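Temba project, manipulation subgroup: minutes, October

Present: Musyoka Simiyu (chair), Kimutai Simiyu (notes)

1. Pick-and-place results. K. Simiyu reported 357 trials with the revised grasp policy. Success was 83 percent; the previous policy stays as baseline. Most failures were at release.

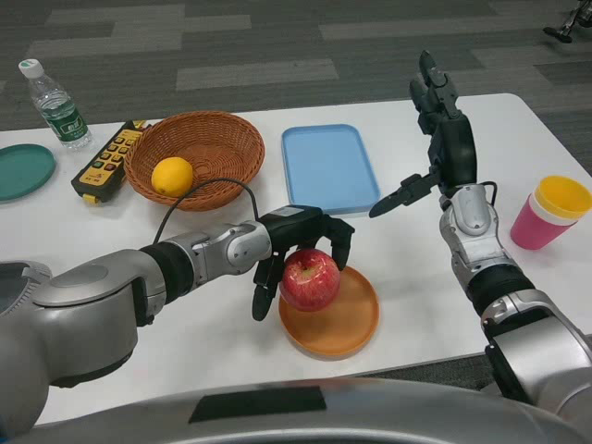 Fig. 1. Left hand holding the apple over the orange plate.

2. Release height. M. Simiyu asked for failures to be split by height above the plate. 31 trials lack a height log and will be left out of that table.

3. Actions. K. Simiyu to rerun the 31 trials and send the table to Skellonham. Item on two-arm handover deferred.

Closed 4:10 p.m.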